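Prilex: Teaching a Bench Arm to Wipe Down a Shiny Surface
Student project report, August 2025

Summary

Prilex is a small arm that lives in the shared workshop at Dunbar and is supposed to clean up after the people who use it. The people who use it are mostly me. The goal for this term was modest: lower the gripper over a surface, find out where that surface is, and stop before hitting it. I budgeted January for this part.

What was built

The arm is bolted to a plank, and the plank is clamped to whatever bench is free. The base joint is driven by a secondhand motor whose gearbox makes a noise like a coffee grinder with regrets. Control runs on an old laptop using Sallik, a set of scripts I started in my first year and have been apologizing to ever since. The bench arm has a black two-finger gripper, and so does its simulated twin, which I did most of the testing on. The twin has never cracked a bracket. I have cracked three.

The simulator

Sallik can load a scene, place the arm in it and render the view down past the fingers. I started with a matte surface and everything worked, so I ran 400 descents and felt very good about myself. Then my advisor asked what the real bench top was made of. It is polished steel, and I had to go back and turn on reflections.

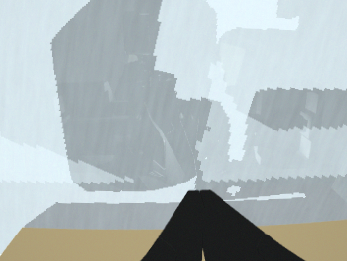

Depth estimation was the part that fell over. My method looks for edges near the fingertips and assumes each one belongs to something solid. On a glossy surface it gets plenty to choose from. The big dark gray reflection to the left, with its stepped side, was a steady favorite, and the saw-toothed edge over on the right was another. The plain tan areas on either side of the gripper gave it no such trouble, having no markings to argue over. I spent a week tuning the edge threshold before admitting that the threshold was fine and the idea was bad.

What changed

The second version ignores edges until the gripper has moved 8 millimeters sideways, then compares the two views. Reflections slide differently from real things, so most of the false edges drop out. I also added a contact switch from the Vindcombe parts bin, on the theory that a robot which cannot see a table should at least be able to feel one.

Results

Of 900 simulated descents on the glossy surface, 166 still stopped too high – the arm hovering politely over nothing. The rest ended at the correct height. On the real bench I have only run the contact switch version, slowly, with one hand on the power cord.

Remaining work

The sideways move takes too long and needs to be folded into the descent. The bracket should be printed thicker. Wiping has not been attempted, and the sponge is still in its wrapper.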